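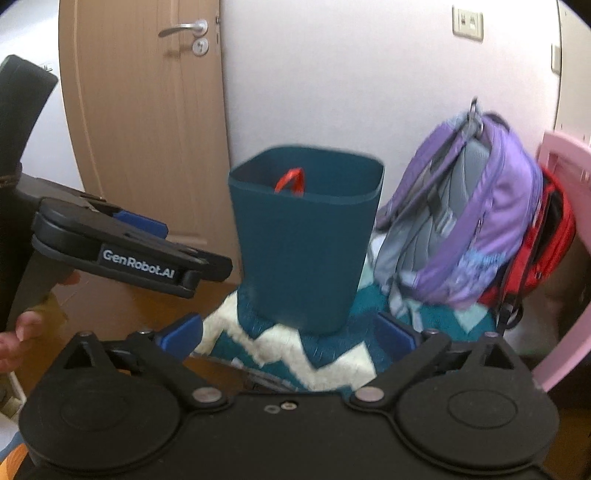

Issue 153

I went to see Handuseck on Friday, which I had told myself I wouldn't do. The last two albums bored me and the new single, the one with the choir on it, has been in every shop I've walked into since October. But a ticket came up at face value and I had nothing on, so off I went to Zemholm with my arms already folded.

First, the money. The ticket was £50. By the time the booking fee, the "venue restoration levy" and the charge for having a barcode sent to my own phone had been added, it was £60. I'd like to know what is being restored at Zemholm. The ceiling in the downstairs bar has had the same brown patch on it for as long as I've been going, and the cloakroom still closes before the band has finished.

The room holds 560 and it was sold as full. I've been in there when it was full and you couldn't lift your elbow. On Friday I walked from the door to the sound desk without saying sorry to anyone. I don't know where the missing people were. My guess is that a fair few of those tickets were sitting on resale sites at silly prices when the doors opened, but the promoter will go on calling it a sell-out and the next tour will be priced to match.

Simiyu were on first and I'd have been happy with an hour of them. Two guitars, a drummer who plays very little, and songs that stop a bit before you expect them to. They've been called "desert blues" in most of the write-ups, a label that seems to get handed to any band with a clean guitar sound and a slow beat. I heard more old dance band in it than anything else. They got twenty-five minutes and half the lights.

Then Handuseck. I'll be fair. The singer is in better voice than on the last tour, and the bass was loud enough to feel in the floor, as it should be. The old songs still work. When they played the first three tracks of the debut in a row, I unfolded my arms.

But how much of it was being played? There were four people on that stage and I could hear a string section, a second singer and the choir. I don't mind backing tracks as such - plenty of good bands use them - but at one point the keyboard player took both hands off to wave at the balcony and the keyboards carried on without him. People cheered. Perhaps I'm the odd one out here.

The new material is where I lose patience. It's all build-up. Every song starts with one note held down, adds a thump, adds a bigger thump, and then there's the choir again. I counted the same drum fill in four of them. The reviews keep using the word "mature", and I've come to dread that word as much as "intimate" on a poster for a room with pillars in it.

The album is out on Dokodby, who have also put it out in five colours of vinyl with a different bonus track on each. I bought none of them. I did buy the Simiyu tape at the merch table, eight quid, no download code, and I've had it on all weekend. The second side is the better one.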